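Notebook, March, bench 2, sorting trial

Started after lunch. The idea is still the Stetasham one: every loose item on the bench goes in a bin, red or teal, and the bench stays clear between jobs. I have my doubts. We tried this with trays and got two weeks of order and then a pile.

Masks first. The Prandora pack says 20 and I'm not going to check. My gripe is with loose ones. Once a pleated mask is out of its pack it bunches up, the ear loops snag on whatever is near, and it won't lie flat in anything. Chávez's sheet calls them "soft flat goods." Soft, yes.

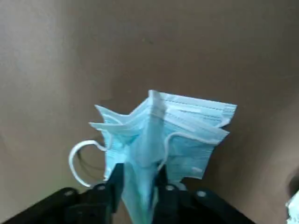

Loose mask, light blue, held by the middle. Pleats fanned out on top, loops hanging at both sides.

I'd like the sheet to say how a crumpled mask should go in. Folded on the pleats? Dropped? As written, either one passes, so the check means very little.

Next, the bins. Cable and packaged goods are both down for red, which I argued against. A bundle that isn't tied spreads out and the package ends up leaning on it. The sheet allows 30 seconds per item. Try that with a tangle.

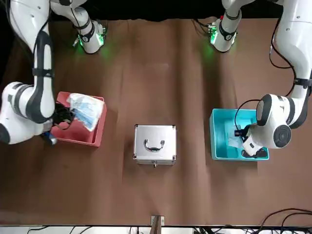
Red bin with black cable and a clear package, light blue contents. Silver case closed, between the bins.

The metal case has no line on the sheet at all. Standeck wants it left on the bench as a fixed item. Fine, but then say so.

To do: tie the cable, redo item 14, ask for a lid or a deeper red bin. Brown cover needs smoothing too, the folds are back.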